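Robot Cell Operators (3 openings), Handling Standards Group

Gorkis is hiring three operators for its Handling Standards Group. The group writes and maintains Pruvden, a set of working rules for people who run robot arms at benches and small enclosed stations. Before a rule goes into Pruvden, it is tried by operators on real equipment, and the operators say whether it can be followed. That is the job.

You do not need a degree. You do need to be careful, able to write a clear sentence, and willing to stop a run when something is out of place.

What you will do

Run short pick-and-place tasks from a written procedure and record each one in Drandik, our logging system. Most tasks use small parts and take a few minutes.

Check the cell before the first run of every session. The check covers gripper fasteners, finger condition, cable routing, camera views and the stop button. It is done by hand and signed.

Report deviations. If a procedure tells you to do one thing and you did another, the log has to show it, even if the task came out fine.

Review other operators' recordings. Each operator spends part of the week going through saved runs and marking where a rule was followed, broken or unclear.

Pruvden currently has 286 rules. You will not be asked to memorize them. You will be asked to look them up, and to tell us when two of them disagree.

The work at hand: arms, grippers and small parts at a gray work surface.

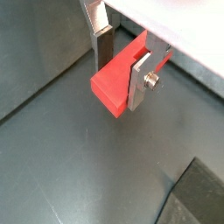
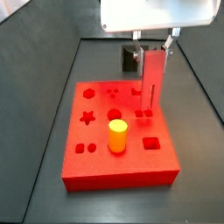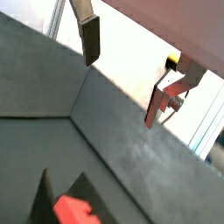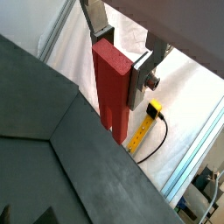 Asked what new operators should expect, Gil said that the written part of the job takes more time than they think, and that a rule reading "keep clear of the gripper" is no use to anyone until it says how far, at what speed, and who checks. Gil added that the most useful reports in the first month usually come from people who have not yet learned to work around a badly worded step.

What we are looking for

Steady attendance and good notes. You may have worked in a machine shop, a lab, a warehouse, a kitchen or anywhere else with a checklist that mattered.

Comfort with hand tools. You will tighten bolts to a stated torque and change gripper fingers.

Basic computer skills. Drandik runs in a browser, and we will train you on it.

Normal or corrected eyesight good enough to inspect small fasteners and read printed labels at arm's length. Tell us if you need an accommodation and we will discuss it with you.

Experience with robots is welcome but not required. If you have it, expect to go through the same training as everyone else.

Rules that apply from the first day

No one enters the reach of an arm while its drives are on. No loose sleeves, lanyards or rings at the station. Any person in the room may call a stop, and the operator does not restart until the reason has been written down. An operator who calls a stop in good faith is never marked down for lost time.

Terms

The positions are part time, 20 hours a week, with a choice of morning or afternoon shifts. Training is paid at the full rate and lasts 4 weeks. During training you work with a second operator at all times. After that you may run a cell alone, though never in an empty building.

These are on-site positions. Recordings cannot be taken home or reviewed on personal devices.

How to apply

Send a resume and a one-page description of a procedure you have used at work or at home. It can be about anything: closing a register, cleaning a saw, feeding animals. Tell us which step in it was the least clear and how you would rewrite it. We read this page before we read the resume.

Use the form on the Gorkis careers page and select "Handling Standards, operator." Applications close at the end of March at 5:00 p.m. Applicants we would like to meet will be invited to a bench session, where you will carry out a short written procedure and tell us what was wrong with it.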